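February 5, 2018

Home late, feet wet, writing this before I forget which thing broke when.

Got to the lab right after last class. Two machines free, the slow one and the one with the sticky space bar. Took the sticky one. Loaded the kitchen – the new kitchen, not the October one with the floor you could fall through – and it came up on the second try. Felt like a good sign. It wasn't much of one.

Plan for the day was the plate. Just the plate. Get the right arm to it without shoving the island. We've been arguing for a week over whether to start with the pot, and I said no, the lid and the handles make it three problems, start with something flat. Won that one. Now it's on me if flat is hard.

Flat is hard. The edge is so low that the fingers want to go through the counter to get under it. First run, arm swung wide. Second run, stopped dead over nothing, error 559, which the Nunent manual lists and doesn't explain. Third run I forgot to save the start pose so who knows. Changed the step limit from 3,000 to 700 so at least the bad ones would end sooner. Should of done that in October.
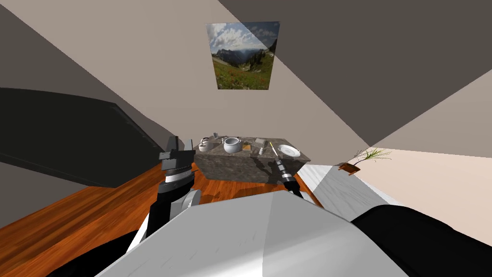
Skodside Robotics Club – Simulation Team

Kept this view up most of the afternoon. Left arm up in the air and leave it there, I don't want to think about two at once. Right arm out by the front corner, with the yellow tip angled over the counter near the plate. I like having the tip, gives my eye something to aim at. Also the picture on the wall is crooked again. Mountains, red flowers, sliding downhill. Not my file, not touching it before the meet.

Tried coming at the plate from the side instead of from above. Better, I think. The approach looks less panicky. Then tried the same numbers with the plate moved in toward the pot and it all went to pieces, so the numbers only like one spot. Wrote them down anyway, back page of the green notebook.

The other half of the team has the Galang script, the one that shuffles the counter between runs. They want 200 shuffles by the end of the month. I said fine and then read the script on the bus and it doesn't check if things overlap. So a cup could start inside the pot. Have to bring that up tomorow, nicely.

Uto entry form still not done. Needs a team photo and a paragraph on "our approach". Our approach is from the side.

Ate crackers for dinner. History reading not started. Tomorrow – save the start pose FIRST, ask for the good machine, fix the wrist limit, bring dry socks.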